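Startseite / Haushalt / Küche und Tisch

Die Tablett-Ecke: Becher, Platz und ein sauberer weißer Tisch

Wer bei uns schon länger mitliest, weiß, dass ich eine Schwäche für Tabletts habe. Mein Mann behauptet, ich würde auch den Briefkasten auf ein Tablett stellen, wenn er draufpasste, und ganz unrecht hat er damit nicht. Nach dem letzten Beitrag über Küchenschubladen kamen jedenfalls so viele Zuschriften zum Thema »Wohin mit den Bechern?«, dass ich mir dafür jetzt einmal richtig Zeit nehme. Also Tee aufgießen, hinsetzen, es wird ein bisschen länger!

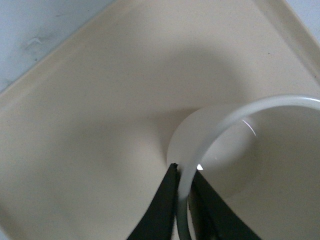
Jinthorpe, 11.05.2025

Ein weißer Keramikbecher auf einem cremefarbenen Kunststofftablett, mehr braucht es für den Anfang gar nicht. Ich mag diese Kombination sehr, weil der Becher sich vom warmen Ton des Tabletts schön abhebt und man trotzdem nicht das Gefühl hat, es stünde schon wieder etwas Buntes herum. Wichtiger als die Farbe ist mir aber der Rand. Ein Tablett ohne Rand ist im Grunde ein Brett, und auf einem Brett läuft der Tee, den man beim Abstellen verschüttet, fröhlich weiter bis auf den Tisch und von dort auf den Fußboden. Mit einem erhöhten, rundherum laufenden Rand bleibt das kleine Malheur da, wo es passiert ist.

Kunststoff oder Holz?

Diese Frage bekomme ich am häufigsten gestellt. Holz ist wunderschön, und für den Sonntagskaffee hole ich mein altes Holztablett von meiner Großmutter auch immer noch hervor. Im Alltag nehme ich Kunststoff. Man kann es unter den Wasserhahn halten, es verzieht sich nicht so leicht, und wenn es einmal herunterfällt, gibt es höchstens einen Schreck. Bitte schauen Sie aber auf der Unterseite nach, ob das Tablett in die Spülmaschine darf. Meines aus der Serie Hesteck darf es nicht, das habe ich beim Vorgänger auf die harte Tour gelernt – der lag nach einem heißen Programm so krumm auf dem Tisch, dass er sich drehen ließ wie ein Kreisel.

Helle Tabletts bekommen mit der Zeit einen Schleier von Tee und Kaffee. Dagegen hilft ein Brei aus drei Teelöffeln Natron und ganz wenig warmem Wasser. Den streiche ich mit einem weichen Tuch auf, lasse ihn 10 Minuten liegen und spüle ihn dann gründlich ab. Bei sehr glänzenden Oberflächen vorher an einer Ecke ausprobieren und nicht scheuern, sonst wird die Stelle matt. Auf einem fein gesprenkelten Boden fallen kleine Kratzer übrigens weniger auf als auf einem ganz einfarbigen, daran denke ich inzwischen schon beim Kaufen.

Der Henkel und wohin er zeigt

Jetzt lachen Sie vielleicht, aber die Richtung des Henkels macht wirklich einen Unterschied. Steht der Becher auf dem Tablett, soll der Henkel über der Tablettfläche bleiben und nicht über den Rand hinausragen. Ein Henkel, der hinausschaut, wird irgendwann mit dem Ärmel mitgenommen, und dann liegt der Becher auf dem Boden (bei mir war es der Bademantel, und es war der Lieblingsbecher). Für Rechtshänder drehe ich ihn schräg nach rechts vorn, für Linkshänder entsprechend andersherum. Wer mehrere Becher auf ein Tablett stellt, dreht am besten alle Henkel in dieselbe Richtung, so passen sie dichter zusammen.

Und noch etwas zum Tragen. Ein einzelner Becher gehört beim Tragen in die Mitte, auch wenn er auf dem Tisch ruhig an der Seite stehen darf. Schwere Kannen kommen zum Körper hin, leichte Sachen nach vorn. Ist das Tablett glatt, lege ich ein feuchtes, gut ausgewrungenes Geschirrtuch darunter. Das sieht nicht besonders elegant aus, aber da rutscht nichts mehr.

Ein fester Platz auf dem Tisch

Ein Tablett, das mal hier und mal dort liegt, wird schnell zur Sammelstelle für Post, Schlüssel und einzelne Socken. Sie kennen das bestimmt. Ich habe lange mit mir gerungen und dann beschlossen, dass unser Tablett einen festen Platz bekommt und dass dieser Platz auch zu sehen sein darf.
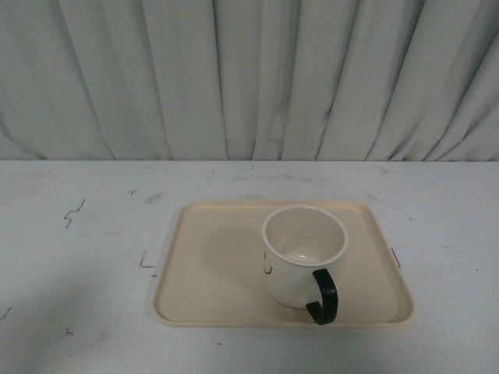 Die Autorin ist Redakteurin für Küche und Haushalt bei Vetero

Auf einer weißen Tischplatte genügt dafür ein kleiner Winkel, mit dem Stift direkt auf die Fläche gezeichnet. Ein einfaches L reicht, und man sieht gleich, wo eine Ecke hingehört. Auf die Idee wäre ich früher nie gekommen, schließlich malt man nicht auf Möbel! Bei einem Arbeitstisch, der sowieso seine Schrammen und grauen Wischer hat, finde ich es aber völlig in Ordnung, und gerade Kinder verstehen so eine Markierung sofort. Meine Nichte hat das Zurückstellen zu einem Spiel erklärt, seitdem klappt es bei ihr besser als bei den Erwachsenen.

Wer nicht auf die Platte zeichnen mag, nimmt schmales Malerkrepp. Davon klebe ich zwei kurze Streifen im rechten Winkel auf und wechsle sie alle paar Wochen aus. Lässt man das Band einen ganzen Sommer lang in der Sonne kleben, bekommt man die Klebereste nur noch mit viel Geduld und Speiseöl herunter.

Ein paar Kleinigkeiten zum Platz selbst, die sich bei uns bewährt haben:

Das Tablett nicht ganz an die Tischkante schieben. Eine Handbreit Abstand nach vorn darf es ruhig sein.

Rundherum etwas Luft lassen, damit man mit beiden Händen unter den Rand greifen kann.

Den Platz so wählen, dass man beim Einschenken nicht über etwas anderes hinweglangen muss.

Abends einmal alles herunternehmen, was dort nichts zu suchen hat. Das dauert keine Minute, und am Morgen freut man sich.

Was auf weißen Platten hängen bleibt

Eine weiße, matte Tischplatte ist ein dankbares Möbelstück, bis man sie bei Tageslicht von der Seite anschaut. Dann kommen sie alle heraus, die grauen Schlieren und Schrammen und die kleinen Striche, von denen keiner mehr weiß, woher sie stammen. Ich gehe dabei immer vom Sanften zum Kräftigen vor und höre auf, sobald es sauber genug ist.

Zuerst nehme ich lauwarmes Wasser mit einem Tropfen Spülmittel und ein Mikrofasertuch. Immer in langen Bahnen wischen und nicht im Kreis, denn vom Kreiseln kommen viele der grauen Wischspuren überhaupt erst. Danach mit klarem Wasser nachgehen und trocken reiben. Das Nachtrocknen habe ich jahrelang ausgelassen und mich über die Streifen gewundert.

Graue Abriebspuren, wie sie von Töpfen, Tellerböden oder Metallfüßen kommen, gehen oft mit einem gewöhnlichen weißen Radiergummi weg. Einfach trocken darüberreiben, Krümel abfegen, fertig. Bei Bleistift hilft er ebenfalls. Sitzt die Spur fester, nehme ich einen Schmutzradierer, leicht angefeuchtet und mit sehr wenig Druck. Der arbeitet wie ein ganz feines Schleifpapier, also bitte nicht auf Hochglanz und auch auf matten Flächen nicht täglich.

Für Filzstift und Kugelschreiber gebe ich etwas Spiritus auf ein Wattestäbchen und tupfe von außen nach innen. Reibt man gleich mit einem großen Lappen los, hat man aus einem kleinen Strich im Handumdrehen eine blaue Wolke gemacht. Fenster auf, Kerzen aus, und erst an einer versteckten Stelle testen, ob die Platte den Spiritus verträgt.

Was sich auch dann noch hält, ist meistens ein Kratzer. Den bekommt man nicht weggewischt, man kann ihn nur etwas weniger sichtbar machen oder eben mit ihm leben. Ich habe mich an die meisten gewöhnt.

Und dann noch der Vorhang
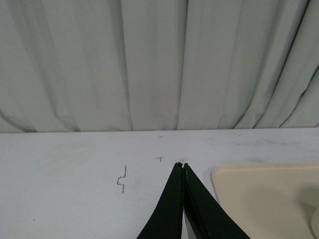 Stoff in Falten hinter der Tischplatte, darunter Wischspuren und ein Stiftstrich

Zum Schluss möchte ich noch ein Wort über Vorhänge am Tisch verlieren, das gehört für mich unbedingt dazu. Ein heller Stoff, der hinter einer weißen Platte in Falten hängt, macht eine Ecke sofort ruhiger, und man kann dahinter wunderbar verschwinden lassen, was man gerade nicht sehen will. Er hat nur eine empfindliche Stelle, und das ist der Saum. Wo er bis an den Tisch reicht, nimmt er mit, was dort liegt, Krümel und Kaffeespritzer genauso wie die Feuchtigkeit vom Wischen.

Ich schiebe den Stoff deshalb vor dem Putzen zur Seite oder stecke ihn mit zwei Wäscheklammern hoch, und herunter darf er erst, wenn die Platte wieder ganz trocken ist. Wer neu näht oder kürzt, gibt dem Saum ein wenig Abstand zum Tisch. Ein Finger breit reicht schon, dann biegt er sich unten nicht um. Mein eigener Stoff ist 135 cm breit und stammt aus dem Restekorb bei Fairclough, wo ich eigentlich nur Knöpfe kaufen wollte.

Für die Wäsche löse ich die Haken, lege sie in ein Schraubglas und wasche den Vorhang mit viel Platz in der Trommel bei niedriger Schleuderzahl, meine Maschine hat dafür eine Stufe mit 400 Umdrehungen. Dann sofort aufhängen, noch feucht, und die Falten mit den Händen von oben nach unten glatt streichen. Das Gewicht des nassen Stoffes zieht das meiste von selbst gerade, und das Bügeleisen bleibt im Schrank. Im November, wenn die Heizung wieder läuft, wasche ich ihn auf jeden Fall, in der übrigen Zeit nach Gefühl.

Wenn Sie für Kaffeeränder auf hellem Kunststoff ein besseres Mittel haben als mein Natron, schreiben Sie es mir bitte unten in die Kommentare. Im nächsten Beitrag geht es um Geschirrtücher und darum, wie man sie wieder richtig saugfähig bekommt.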